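Papers > Housing and Habit > Pelholm door study > Section 4

4. What people told us about their doors

I went into the Pelholm interviews expecting to hear about noise. We had 34 households on the list, and I figured most of them would want a thicker door and be done with it. What I got was a lot of talk about manners – who knocks, who doesn't, and what a half-open door is supposed to mean to a teenager.

Figure 2 has two kinds of interior door, a light wooden one with a silver lever handle and a dark gray one with thin light stripes. 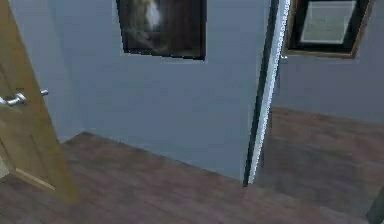

4.1 Half open

Seven households had a rule about it. In one home on Geddes Street, half open meant "come in but talk quietly." Two doors down it meant "I'm on the phone, go away." I loved this (my notes from that afternoon are mostly exclamation marks), and it made me go back and recode all 120 pages of transcript, which took up most of July.

Folks who grew up sharing a bedroom were looser about the whole thing. They'd leave a door open and get annoyed anyway when somebody walked in!
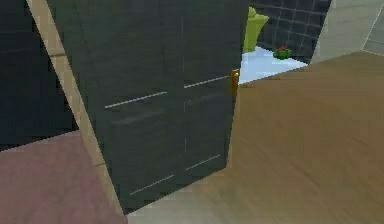 Ninik disagreed with me on this point and said that sharing a room had made her stricter, that a door of her own was the first thing she ever got to be bossy about, and that I should ask people how old they were when they got one. So I added the question to the second round of interviews. The answers are in Section 5, along with the knocking diary.

Contact: Drorkeo Housing Papers | © 2026 | Back to top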